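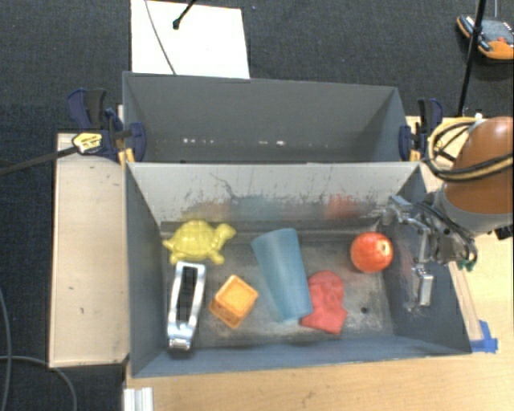

拖了大半个月，终于把下一轮的采购单发出去了，来这里吐吐苦水，顺便给自己留个底，省得明年又从头算一遍！

先说钱。年初 Ilona Győri 给我们这个小项目（内部叫 Grendidura，别问我名字哪来的）批了一笔预算，我当时觉得挺宽裕，结果一列表就傻眼了。机械臂和夹爪是去年的账，不用管，可是零零碎碎的东西加起来真吓人：备用指尖、线缆、夹具、料箱、铝型材，还有各种拿来给它抓的小玩意儿。

料箱我纠结得最久。现在用的是灰色斜壁的那种，两个挨着放，一个抓一个放，用夹子固定在木桌上。能用是能用，但我想多备几套，换任务的时候直接整箱端走。Skarkivby 的报价是 44 欧一个，满 8 个才包运费。我一开始只想买四个，算完运费又觉得不划算，最后咬咬牙凑满了（Ilona 看到这一行的时候沉默了好一会儿）。

然后是线缆。我的教训就一句：买长一点！手臂转到远端的时候线要绕过上面，短十厘米就会扯着。去年图便宜买了短的，后来全部重买，等于花了两份钱。这次统一从 Flovell 订，多留余量，扎带和魔术贴也一起下单，省得又单独跑一趟五金店。

抓取用的物件反而最好玩，也最省钱。我给自己定了 60 欧封顶，玩具乌龟、塑料杯、积木块、胶带座、苹果这种，家里翻一翻，再去趟杂货店就差不多了。挑的时候别光看可爱，要有透明的、有反光的、有软有硬的，形状越别扭越好。全买方块的话，测出来的成绩漂亮是漂亮，换个杯子就露馅。哦对，真苹果会坏，预算里记得写一笔水果钱，财务会问的，我就被问了。

夹子也值得多说两句。Tetsuya Sekiguchi 一直劝我直接打孔上螺丝，说夹子迟早会松。他说得有道理，可是我们的布局两三周就要改一次，桌面打成筛子我也心疼。折中的办法是先继续用夹子，位置拿蓝色胶带做记号，等布局定下来再说。所以单子上又多了一行夹子，两种尺寸，外加几卷胶带。

真正没想好的是要不要上第二条手臂。Veres 那边有台翻新的，价格很诱人，可是一算配套：桌子、控制柜、急停、培训，还有地方！现在这个角落已经挤得走路要侧身了。我的想法是先租一阵子，看看利用率，如果每周连 50 小时都跑不到，那就老老实实把钱花在耗材和备件上。租金的报价要到 5 月才能拿到，到时候再来更新。

另外提醒一下自己：预备金一定要单独列一行。上次没列，夹爪的一个小零件坏了，走临时申请走了三个星期，手臂就在那儿干等着，我看着都替它急。

表格我还在改，运费那一栏有个公式总是算错，等修好了再贴上来。谁家有用着顺手的夹子牌子，评论区告诉我一声，急！

2024年4月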